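Bridge Loan (home purchase)

A bridge loan is a short-term loan that lets you buy your next house before the old one has sold. I get asked to explain these more than anything else on this site, so I finally gave them their own entry! The lender uses the equity in your current home as security, hands you the down payment for the new one, and gets paid back when the sale closes.

Most of the ones I've seen run six months to a year, and the rate is nearly always higher than on a regular mortgage. Some are interest-only, some let you skip payments until the end (the interest still piles up, mind you). The lender I used, Dukeck, charged me a $645 processing fee plus 2 points, and I thought that was steep until I called around.

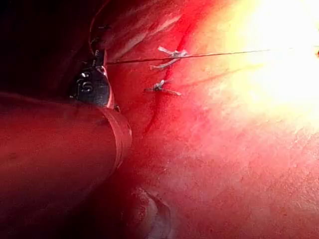
You'll usually need decent equity and enough income to carry both homes for a while. My old loan officer, Gisela Reinholz, asked for the listing agreement, a recent appraisal and some 31 pages of bank statements – I still have the folder. Ask early whether there's a prepayment penalty. Mine had none, and my house in Kemunham sold in eight weeks, so I got out cheap.

The big risk is a slow sale. If the loan comes due and you have no buyer, you may have to drop your price or ask for an extension, and extensions cost money. A home equity line can do the same job for less, but plenty of lenders won't open one once the house is listed – apply first, then call the agent.

Last updated Jul 6, 2025

Shares: 31
Comments: 8

Related entries
Home Equity Line of Credit
Contingent Offer
Discount Points
Prepayment Penalty
Escrow Account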